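Support > Tickets > Manipulation > 1202

We use cookies to keep you signed in and to remember your ticket filters. Accept / Manage settings

Ticket 1202: Bench tidy task stops partway, clear items skipped
Opened: 17/11/2019
Opened by: Tegan Hoani, Visville lab
Product: Gilchrist arm controller, Virerden task planner
Priority: 2
Status: Open, workaround in place

Problem

The bench tidy task is supposed to return loose glassware and tools to storage at the end of a session. It handles opaque items. On clear items it either plans no grasp at all or closes beside the object, reports success, and moves to the drop position with nothing held. The planner then marks the item as stored and does not go back for it.

We want to know if this is a settings problem or a limit of the product. The lab manager at Grusmont is asking whether to put cleanup on the machine for good, and I can't answer until this is settled.

Steps to reproduce

1. Home the arm and load the bench tidy task.
2. Leave a mixed set of items on the bench, clear and opaque, not sorted.
3. Run detection from the wrist camera.
4. Start the task with default grasp force.
5. Compare the planner's stored list with what is still on the bench.

Log extract

detect: tweezers, ok
detect: scoop, ok
detect: funnel, low confidence
detect: rack, split into 2 objects
detect: tube, none
plan: tweezers, blocked by funnel
plan: funnel, grasp at rim
grasp: closed, width 0, result SUCCESS
task: funnel marked stored

The SUCCESS result with a width of 0 looks like a fault in its own right. A closed gripper with zero width is holding nothing. The check should fail there.

What was tried

Lighting: dimmed the overhead lights to cut glare. Funnel confidence went up slightly. The tube was still missed.

Background: the bench top is dark green and badly scuffed. The detector sometimes returns the worn streaks as objects. Raising the minimum height filter removed those and also removed the tweezers, so it was set back.

Order of work: the tweezers run under the funnel, so the funnel has to go first. The planner gets this order right. It then believes the funnel is gone and drives at the tweezers with the funnel still on top.
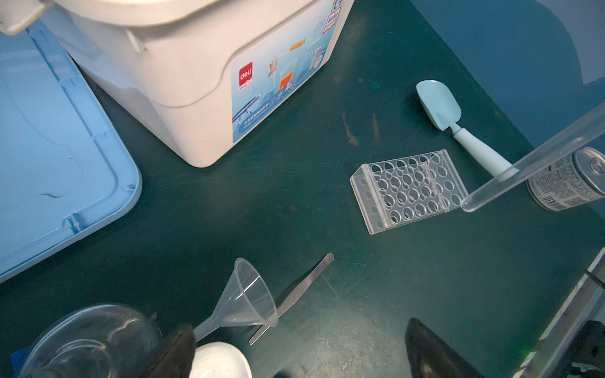 Reply from Gilchrist support

Please set grasp_check to strict. In the default mode the controller accepts any completed close as a success. Strict mode compares final finger width with the planned width and returns FAIL if they differ. This will fix the false stored entries. It will not improve detection of clear plastic or glass. Please also send the detection settings file.

Reply from Tegan Hoani

Strict mode is on. The false entries have stopped. The task now halts on the funnel with FAIL and waits for an operator, and that is safer but slower than clearing the bench by hand. Settings file sent.

The rack is still split in 2 at the divider panel. Both halves get their own grasp point, and neither one is sensible for lifting the whole rack. Can the planner be given a fixed model for it?

Reply from Gilchrist support

Yes. Fixed models are supported for rigid items. Import the rack under Objects, then turn off automatic segmentation for that class. The funnel can be done the same way. For the tube, the present depth sensor does not return usable points and we have no setting to offer. The next detector release is planned for July.

Current workaround

Operator removes glassware and clear tubes before the run. Arm speed limited while strict mode is being tested. The machine stores the scoop and tweezers only. Coverage of the full item list is nowhere near 100 percent, and Grusmont has been told to keep cleanup as a manual job for now.

Open items

Rack model import: Tegan
Funnel model import: Tegan, after the rack
Strict mode as the default setting: Gilchrist, under review
Halt message gives no item name: Virerden, not yet assigned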